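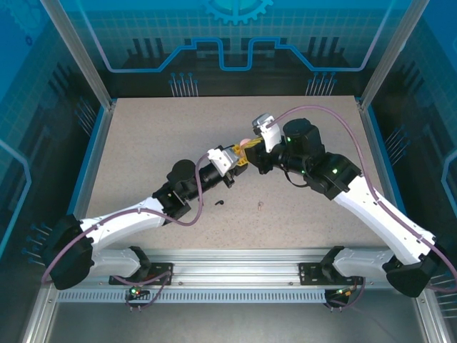 最后修改：2018-07-20

手把手教机器人

你是怎么学会系鞋带的？

多半有个大人蹲在你旁边，把鞋带绕一圈给你看，你跟着绕，绕错了，大人就伸手过来，捏着你的手指头再走一遍。很少有人是读着说明书学会系鞋带的。“将左侧鞋带置于右侧鞋带之上，形成夹角，再由下方穿过……”读到这儿，鞋都可以穿旧了！

机器人也会遇到一样的麻烦。有些动作，人做起来轻轻松松，要用字一条一条写下来，却能把人写得满头大汗。于是就有人想：能不能也蹲在机器人旁边，做给它看？能不能捏着它的“手”，带它走一遍？

能！这一页要讲的就是这个办法。它的正式名字叫“示教”，“示”是做给你看，“教”就是教。我们会讲到用手掰着教，讲到隔着一段距离遥控着教，还会讲到机器人学的时候到底记住了些什么。页面后半截有两个游戏，不用电，拉上一个朋友就能玩。

先认识一下机械臂

工作台上的机械臂和你的胳膊有点像。你抬起胳膊看看：肩膀能转，胳膊肘能弯，手腕能扭，最前头是手。机械臂也是一节一节的，每两节之间有个能转的地方，叫“关节”。关节里藏着电动机，电动机一转，后面的那一节就跟着动。

胳膊最前头的那只“手”，工程师叫它“夹爪”。很多夹爪只有两根手指，像筷子，也像螃蟹的钳子。两根手指能干什么呢？能捏，能放，能捏着东西转个方向。听起来不多，可是你用拇指和食指试试看，光靠这两根指头，你能翻书、捡硬币、拧瓶盖（小瓶盖），还能把一块积木插到另一块上面。

一条机械臂已经能做不少事。两条机械臂放在一起，本领就更大，一条扶着，一条干活，或者一条把东西递给另一条。你剥橘子的时候也是这样，一只手托着，一只手剥。试着只用一只手剥橘子吧，你马上就会明白为什么有人愿意费那么大劲让两条机械臂学会合作。

机械臂的底座一般固定在桌边或者架子上，不能乱跑。底座要是挪了一点点，机器人心里的“地图”就全错了，它以为杯子在这儿，伸手过去，抓了一把空气。

为什么不直接写程序？

有的机器人确实是靠写程序干活的。比如在工厂里，同一种零件，总是放在同一个位置，总是朝着同一个方向，那就好办：第一步，向左转这么多度；第二步，往下降这么多；第三步，合上手指。照着做一千遍，每一遍都一模一样。

可是你家的桌子上什么时候一模一样过呢？

今天勺子在碗左边，明天勺子在碗里头，后天勺子掉到了椅子底下。毛巾每次都皱成不同的样子。积木有的躺着，有的站着，有的压在别的积木上面。要是用写程序的办法，就得把每一种情况都想到：假如勺子朝左，那么这样；假如勺子朝右，那么那样；假如勺子翻过来了……这张单子永远也写不完。

还有更难写的，就是手上的感觉。你捏一颗葡萄要用多大的力气？你肯定会捏，捏了那么多葡萄也没捏爆几颗，可是你说得出来吗？“轻轻的”，轻轻是多轻？把插头插进插座，你会先对一对，歪了就晃一晃，觉得对上了再往里推。这个“晃一晃”，你自己都没注意到自己在晃。

这种“会做但是说不清”的本事，用示教来教最合适。说不清不要紧，做一遍就行。

第一种教法：用手掰

这种教法最像大人教小孩系鞋带。

老师先让机械臂“放松”。机械臂平时是绷着劲的，你推它，它会顶住你，因为电动机在使力气。放松以后，电动机只出一点点力，刚好托住机械臂自己的重量，不让它啪嗒一下摔到桌上。这时候你用手扶着它，它就软软地跟着你走，像一条很听话的、有点沉的胳膊。

老师扶着它，把夹爪带到积木上方，慢慢放低，按一个按钮让手指合上，抬起来，移到盒子上面，再按按钮，松开。

在这段时间里，机械臂一直在偷偷记笔记（光明正大地记，这本来就是它的任务）。每个关节里都有一个小小的测量器，叫“编码器”，专门量这个关节转到了几度。编码器每一秒钟都要量很多很多次。所以老师带着它走一遍，它就得到了一长串数字：这一刻肩膀多少度，胳膊肘多少度，手腕多少度，手指张开多宽；下一刻又是多少……

用手掰的好处是特别直接。你的手就在机械臂上，碰到桌子了，你能感觉到；夹歪了，你马上能扭过来。韦罗妮卡·利斯第一次试的时候只有九岁，她说最难的地方是不着急，手一快，机械臂就在后面拖着，像牵着一只不想出门的狗。

用手掰也有坏处。第一个坏处是累，大一点的机械臂很沉，掰上一个下午，第二天胳膊酸的是老师。第二个坏处是挡镜头。机器人学习的时候常常还要用摄像机看着桌面，可是老师的手、老师的袖子、老师的半个脑袋老在画面里晃来晃去。等到机器人自己干活的时候，画面里没有这些东西了，它就会犯糊涂：咦，上课的时候这儿不是有个袖子吗？

第三个坏处，你猜猜看。给你一点提示：刚才说过有的工作台上有两条机械臂。

对啦，一个人掰一条还行，两只手各掰一条就手忙脚乱了，还得腾出手指头来按按钮。两个人一起掰呢，又得像跳双人舞那样配合，不然就会撞到一块儿去。

第二种教法：遥控着教

遥控着教，就是人不碰干活的机械臂，用别的东西指挥它。这个办法也叫“遥操作”，“遥”是遥远的遥。说是遥远，很多时候老师也就坐在旁边的椅子上。

指挥用的东西有好多种。

有人用游戏手柄。推一推摇杆，夹爪就往前走；按一下键，手指就合上。优点是便宜，你家里说不定就有。缺点是手柄只有两根摇杆，夹爪却又要前后走、左右走、上下走，还要歪头、点头、转圈，一根摇杆得管好几件事，拧来拧去脑子就打结了。

有人用能感应位置的把手。你把它握在手里，手往哪儿移，远处的夹爪就往哪儿移；你手腕一转，它也一转。这种比手柄顺手多了，像是你的胳膊忽然长长了一截。

还有人用“领头臂”。这个最好玩！办法是再做一条小机械臂，关节的样子和干活的那条对得上。老师扳着小的，大的就跟着动：小的弯胳膊肘，大的也弯胳膊肘；小的合上手指，大的也合上手指。被老师扳着的叫领头臂，跟着动的叫跟随臂。要是有两条跟随臂，就准备两条领头臂，左手扳一条，右手扳一条，两只手就像你平时那样配合。

玩过“照镜子”的游戏吗？两个人面对面站着，一个人做动作，另一个人马上学。跟随臂就是那个学得特别快、特别认真的人，连你手抖了一下它都要学。

手抖也会学吗？会的。所以好多遥控系统里有一小段程序专门负责“抹平”，把细细碎碎的抖动去掉，留下大的动作。可是抹得太厉害也不行，动作会变得慢吞吞，你明明停下了，它还在往前滑一点点。调这个东西的人常常要试来试去，找一个不抖也不拖的位置。

遥控着教，摄像机的视线就干净了，画面里只有机械臂和桌上的东西，没有袖子。老师坐着，也不那么累。代价是，你感觉不到机械臂碰到了什么。夹爪已经顶在桌面上了，你的手里却轻飘飘的，还想往下按。有的领头臂能把这个力传回来，让你手上也觉得顶住了，这叫“力反馈”。没有力反馈的话，就得全靠眼睛。

Bogdan 学传积木

讲一个具体的吧。

Prornby 有个放学以后的机器人小组，他们给自己的一套双臂机器人起了名字叫 Bogdan。两条胳膊共用一个名字，小组里为这件事吵过一架，有人觉得应该一条叫 Bog，一条叫 Dan，最后投票没通过。

他们给 Bogdan 定的任务是“传东西”：右胳膊从桌上捡起一块小积木，送到桌子中间的上方，左胳膊过来接住，右胳膊松手，左胳膊把积木放进盘子里。

你觉得这里面哪一步最难？

小组里一开始都猜是“捡起来”。等大家轮流遥控过一遍以后，全体改口，最难的是“换手”那一下。

你现在就可以体会一下。左手拿一支铅笔，递给右手，慢慢地递，比平时慢很多。注意看：有那么一小会儿，两只手都捏着铅笔。右手捏紧了，左手才松开。要是左手松早了，铅笔就掉了；要是左手一直不松，右手就会把铅笔往外拽，两只手拔起河来。

你的两只手是同一个大脑管着的，手指上又有灵敏的皮肤，捏没捏稳一下子就知道。机器人的手指上常常没有皮肤那样的感觉，要看夹爪合到了多宽，看摄像机里积木有没有歪，从这些线索里猜：现在可以松了吗？

另外还有一个小陷阱。右胳膊捡积木的时候，手指要是把整块积木都包住了，左胳膊来接的时候就没有地方下手啦。所以捡的时候就得替后面的人想一想，给人家留一截出来。递剪刀给别人的时候，你也会这样做，对不对？（剪刀要握住刀刃合拢的那一头，把把手留给别人。）机器人不懂什么叫替别人着想，但是如果每一次示范里，老师都留出一截，它就会学着也留出一截。

第一天，卡齐米拉·切希拉克坐在领头臂前面，一遍一遍地示范。小组一共录了33次。有几次积木掉了，有一次左胳膊碰翻了盘子，还有一次她打了个喷嚏，两条跟随臂也跟着一起打了个“喷嚏”，猛地往上一蹦。大家笑得不行，但是那一次的录像他们没有用。

录下来的是什么？

每录完一次示范，电脑里就多了一份“课堂笔记”。这份笔记里主要记着两样东西：看到的，还有做了的。

看到的，就是摄像机拍下的画面。有的摄像机固定在高处或者旁边，能看见整张桌子；有的装在手腕上，跟着夹爪一起走，看得近。高处的摄像机知道盘子在哪儿，手腕上的摄像机知道手指和积木对齐了没有。就像你穿针的时候，既要知道针在哪只手里，又要凑得很近去看那个小洞。

做了的，就是那一长串关节的角度，再加上手指张开的宽度。

最要紧的是，这两样东西得对上时间。画面里积木正被捏住的那一刻，旁边记着的数字也必须是那一刻的数字。要是错开了，机器人就会学成“看到积木已经被拿起来了，这时候应该合上手指”，那就晚啦，永远慢半拍。你看过声音和嘴巴对不上的动画片吗？就是那种难受。

所以，笔记翻开来是这样的：看到这样的画面，就做这样的动作；看到那样的画面，就做那样的动作。一份示范里有好多好多对。机器人要学的就是这些对子里面的规律。

从笔记到本领

假如机器人只是把录下来的动作原样放一遍，那叫“回放”。回放很有用，也很老实：积木放在老位置，它就能捡起来。可你只要把积木往旁边挪一根手指的宽度，它就会认认真真地，一丝不苟地，去捡那个没有积木的地方。

要让它看着画面自己决定，就得“训练”。训练的时候，电脑里有一个能学习的程序，你可以把它想成一个爱猜谜的学生。电脑拿出一张画面问它：看到这个，手该往哪儿动？学生猜一个答案。电脑拿笔记里老师的动作跟它比一比，差得远，就把学生脑袋里的小旋钮拧一拧，让它下次猜得近一点。然后换下一张。再换下一张。这样来来回回，次数多得不得了，好在电脑不会觉得烦。

刚开始，它的答案乱七八糟。慢慢地，它好像摸到门道了：积木在左边，手就往左；快碰到积木了，就慢下来；手指合拢以后，就抬高。没有人把这几句话写给它，是它从老师的示范里找出来的。

这种学法叫“模仿学习”。小鸡跟着母鸡啄米，你跟着姐姐学吹口哨，路数都差不多。

为什么示范要有变化

好，现在轮到你来当老师。你要教机器人把杯子放到碟子上，你准备示范很多次。你会把杯子每次都摆在同一个地方吗？

如果每次都摆在同一个地方，学生很可能会偷懒。它会发现，根本不用看杯子，反正每次往右前方伸手就对了！它考试能考满分，因为考试的题目跟课本一模一样。换一道题，它就傻眼了。

所以要变。杯子放左一点，放右一点，把手朝里，把手朝外。窗帘拉开录几次，窗帘拉上再录几次。换个颜色的杯子。桌上放一点跟任务没关系的小零件，让它学会不去理它们。

可是有一样东西最好别乱变，就是你做事的办法。如果一会儿从杯口捏，一会儿从把手捏，一会儿又从侧面夹，学生就会想：到底听哪一次的？它要是取个中间，夹爪就会停在杯口和把手之间，哪儿也没夹着。位置要多变，办法要稳当，当老师的人都要练这一手。

兹比格涅夫·希利文斯基管这个叫“题目换，笔迹不换”。

出错也要教

有一件怪事，让刚开始教机器人的人想不通。老师的示范明明个个漂亮，为什么机器人学完以后，稍微歪一点就一路歪下去，再也回不来了？

原因就在“个个漂亮”上面。

想象你走在一条窄窄的田埂上，一路都走在正中间。有个人跟着你学，学会了在正中间怎么迈步。可是他不小心滑了一下，踩到了边上。他从来没见过你踩在边上的样子呀！他不知道踩在边上该怎么办，只好照着中间的走法继续走，于是越走越偏，扑通，掉进田里。

机器人也会扑通。前面差了一点点，眼前的画面就跟老师示范的不太一样；画面不一样，下一个动作就猜得更差；更差了，画面又更不一样。小错滚成大错，像滚雪球。

解决的办法有好几个。一个办法是老师故意走到边上，再走回来，把“怎么走回来”也录进去。比如故意把夹爪停歪，然后当着摄像机的面，慢慢纠正过来。另一个办法是让机器人自己先做，老师的手放在遥控器旁边等着，看见它要歪了，就接过来带它回到正路上，这一小段也存进笔记。机器人最需要补的课，正好就是它自己快要出错的那些地方。你做错的数学题抄在错题本上，也是一样的道理。
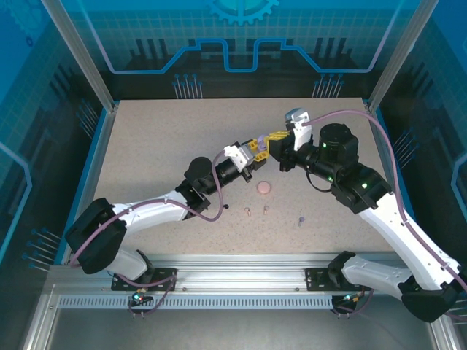
阿乔阿·阿卡来信问，既然最后还是要人来教，教一次又一次，那为什么人不干脆自己把积木放好算了，不是更快吗？

问得真好！要是一共只有一块积木，当然是自己放快。可是示教这件事，麻烦在前头，省事在后头。教会了以后，它可以接着做下去，你就能去干别的。还有一些地方，人不方便待着，太热、太冷、太脏、灰太大，或者活儿太小太闷，做久了眼睛受不了。再说，学会传积木以后，别的“传”也会学得容易一点，传螺丝、传瓶盖、传小零件，里面都有换手那一下。积木在这里是练习题。你练钢琴的时候也弹音阶，没有人买票来听音阶，可是后面的曲子里到处都是音阶。

她在信的末尾还加了一句，说她觉得老师这一行应该给自己也留一点时间喝茶。同意。

那么，遥控的时候老师在想什么？

当过遥控老师的人会告诉你，坐下来的头几分钟很别扭。你的手在这边，夹爪在那边。你想往前，得先想一想“它的前”是哪儿。如果你坐在机器人对面，那就更绕了，它的左边是你的右边，跟照镜子似的。所以许多老师喜欢坐在机器人背后，跟它朝同一个方向，这样左就是左，右就是右。

再过一阵子，就会发生一件很奇妙的事：你忘了手里的把手，也忘了中间的电线和电脑，你觉得那个夹爪就是你的手。你看见它快碰到桌子了，自己的指尖都会缩一下。

这时候要提防的是得意。一得意手就快，一快就不匀。示范的时候，老师心里常常有这样几句话：

先停一下，看清楚了再下去。

下去的时候直直地下去，别斜着擦过去。

捏住了，等一等，再抬。

换手的时候，后来的先捏紧，先来的再松开。

放下的时候，放到底再松手，别从半空里扔。

你看，这几句话拿来教小弟弟收拾积木也完全能用。

还有一条：录坏了就说录坏了。小组里有过这样的事，积木掉了，有人觉得不好意思，悄悄把它捡回夹爪里接着录。结果机器人看到的是，积木掉下去，然后自己飞回来了。要是拿这个去学，它说不定会以为，掉了也没关系，等一会儿就会飞回来。所以掉了就停，写上“掉了”，重新来。或者让机械臂自己去把它捡起来，那倒是一份很好的教材，教的是怎么补救。

小零件，大脾气

教机器人的时候，人们特别爱用小小的、颜色鲜亮的东西当练习材料。颜色鲜亮，摄像机容易看清楚。小呢，夹爪捏得住。可是小东西脾气也大，圆的会滚，薄的贴着桌面捏不起来，滑的从手指缝里往外溜。

夹爪的手指也有讲究。光溜溜的硬手指夹光溜溜的硬积木，稍微歪一点就滑掉了。所以有人在手指上做出一道一道的纹路，跟你的指纹、你鞋底的花纹一样，都是为了抓得牢。也有人把手指做得软一点，遇到圆东西能稍微弯过去，多贴住一些地方。

桌面也会捣乱。反光的桌面在摄像机里会冒出一个亮斑，机器人可能把亮斑当成东西。影子也一样，积木的影子长长的，看着像另一块积木。人的眼睛早就习惯了影子，机器人要见过很多影子以后，才知道影子是捏不起来的。

至于电线和管子，它们要跟着胳膊一起动，太短了会绷住，太长了会拖在桌上扫来扫去，把积木扫跑。给它们留一个松松的弯，胳膊伸直的时候也够长，这个活儿看着不起眼，做起来很花工夫。下次你看见机械臂，别光看夹爪，也看看它的线是怎么走的。

后来 Bogdan 怎么样了

用那33次示范训练出来的第一版 Bogdan，会伸手，会下去，会合上手指，常常合在积木旁边。奥利维亚·雅库博夫斯基说它像一个没戴眼镜的人在找眼镜。

小组没有泄气，接着录。大家排了班，每个人都当老师，积木摆到新的位置，有时候立着，有时候躺着。他们还专门录了“换手没换好，退回来重新换”的示范。电脑里的示范攒到了2987份。（对，录这么多是要花很长时间的，录到后来，有人吃饭的时候筷子都举得特别慢。）

新版的 Bogdan 稳当多了。它会在积木上面停一停，再往下走。换手的时候，左胳膊凑过来，有时候第一下没对准，会往后缩一点点，再来一次。那个“缩一点点再来一次”，谁也没有给它写过程序，它是从大家的示范里学去的。卡齐米拉一眼就认出来了：那是她的习惯动作！她自己穿针的时候也这样。

它还会失败。积木放得太靠桌边，它就够不好。有一回有人换了一块它没见过的材料，透明的，它在上面转悠了半天不肯下去。摄像机看透明的东西本来就费劲，连你也得眯起眼睛才能看清桌上的一滴水。

八月，小组打算教它一件新的事，把盖子盖到小罐子上。大家正在吵要不要拧紧。

在家玩：人肉机械臂

需要两个人，一块积木，一个碗，一条围巾。

一个人当“机械臂”，用围巾蒙上眼睛，坐在桌子前面，伸出一只手，只准用拇指和食指。另一个人当“老师”。

第一轮，老师只能用嘴说：往左，再往左，往下，合上，抬起来。机械臂听一句做一句，不许自己摸。把积木放进碗里就算成功。

第二轮，老师不说话，扶着机械臂的手腕，带着他做。

玩完以后聊一聊，哪一轮更顺？在第一轮里，老师是不是说着说着就急了，“不是那边，是那边”？用嘴说很像写程序，扶手腕就是用手掰着教。接下来摘掉围巾，让机械臂试着自己做一遍，闭上眼睛，凭刚才的感觉走。再请老师偷偷把碗挪一挪位置，你就知道“回放”为什么会扑空了。

碗请用摔不破的。

在家玩：领头臂和跟随臂

需要两个人，两块差不多的积木。

两个人并排坐，朝着同一个方向。左边的人当领头臂，右边的人当跟随臂，每人面前放一块积木，位置要一样。领头臂慢慢地拿起积木，转一转，放下。跟随臂眼睛盯着领头臂的手，同时跟着做。

做熟了以后，领头臂试着突然加快，看看跟随臂会落后多少。真正的遥控系统也有这种落后，叫“延迟”。延迟很小的时候感觉不出来，延迟一大，老师就会做过头：看见夹爪还没动，以为自己没推够，又推了一下，结果夹爪一下子冲出去两份的距离。

然后把跟随臂的积木挪开一点点，领头臂照旧。跟随臂的手会落在哪儿？领头臂要怎样才能让跟随臂捏到积木？你会发现，领头臂必须一直看着跟随臂那边的积木，自己面前有没有积木反倒无所谓。遥控老师的眼睛也总是看着干活的那一头。

想玩难一点的，就四个人一起来：两个领头，两个跟随，让两个跟随臂之间传一支铅笔。

安全，安全

如果你有机会去看真的机械臂，先找一找紧急停止按钮在哪里。它一般是红色的，大大的，一拍下去，机器人就停。教机器人的老师手边总有一个。

机械臂动的时候，脑袋和手都不要伸到它够得着的地方，哪怕它看起来慢悠悠的。它不知道你在那儿。长头发扎起来，围巾和挂绳收好。想捡掉在台面上的东西，先让大人把机器人停下，再去捡。

用手掰着教的时候，关节弯起来会有夹缝，手要扶在老师指给你的位置，别把手指放进两节中间。

小词典

示教：做给机器人看，或者带着它做，让它学会。

关节：机械臂上能转动的地方。

夹爪：机械臂最前头用来抓东西的“手”。

编码器：装在关节里的小测量器，量它转到了哪儿。

遥操作：隔着一段距离指挥机器人。可以用手柄，可以用把手，也可以用领头臂。

领头臂和跟随臂：人扳动的那条是领头臂，照着做的那条是跟随臂。

力反馈：机器人碰到东西的时候，让老师的手上也能感觉到。

回放：把录下来的动作原样再做一遍。

模仿学习：从许多示范里找出规律，遇到新的情况也能自己试着做。

延迟：老师动了，机器人过一小会儿才动，中间差的那一小会儿。

想一想

你每天会做的事情里面，有哪一件是“会做但是说不清”的？把它写下来，一步一步写，越细越好，然后交给家里人，请他们严格照着你写的做，一个字也不许多猜。涂果酱面包就很适合，记得先铺一张报纸。

如果你要教机器人叠一件T恤，你会先教它用一条胳膊还是两条？衣服每次要怎么扔到桌上，才算是“题目换”？什么东西要保持“笔迹不换”？

把你的办法画下来，夹爪画两根手指就够了，线要记得留一个松松的弯。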